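Home | About | News | Services | Careers | Contact

Thorlacius Opens Second Flooring Plant in Drernton

DRERNTON, 24 September 2023 – Thorlacius, a maker of industrial floor coatings, has opened its second production plant, on the site of the former Fadberg paint works in Drernton. The plant will make resin and hardener for the company's Drunance range, which until now was mixed and packed at a single location.

The company bought the site two years ago and began moving equipment in this July. The old mixing hall has been kept, with new tanks, new drains and a loading dock on the north side. The plant employs 149 people, many of whom worked for Fadberg before it closed.

"We were turning down orders every spring," said Rhys Pryor, managing director of Thorlacius. "Customers want their floors done during a shutdown, and a shutdown doesn't move to suit us. With two plants we can ship when they need it."

Drunance coatings are sold to warehouses, factories, food plants and repair shops. Orders from the Drernton plant will be filled in 20 kg kits, with larger drums available to contractors on request. Prices for existing customers will stay the same through the end of the year.

The plant also has a training room where contractors can take a two-day course in surface preparation, mixing and line marking. Keegan Stubbs, who runs the courses, said most problems with a new floor start with the concrete underneath.

"People rush the grinding and then blame the coating," Stubbs said. "We spend the whole first morning on moisture testing. Nobody opens a can until after lunch."

Painted lines and walkway signs are covered on the second day, including how to keep a walking aisle separate from open floor.
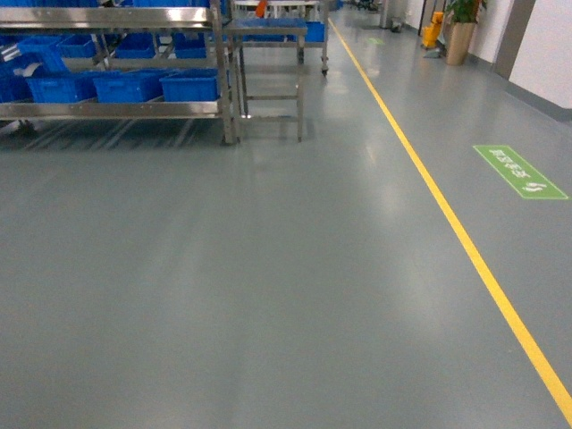
Next Steps

Thorlacius plans to add a second mixing line at Drernton by 2031. A planning application for a 700-square-meter storage building has been filed with the town. Contractors can sign up for the training course through the company's sales office. Plant visits are by appointment only.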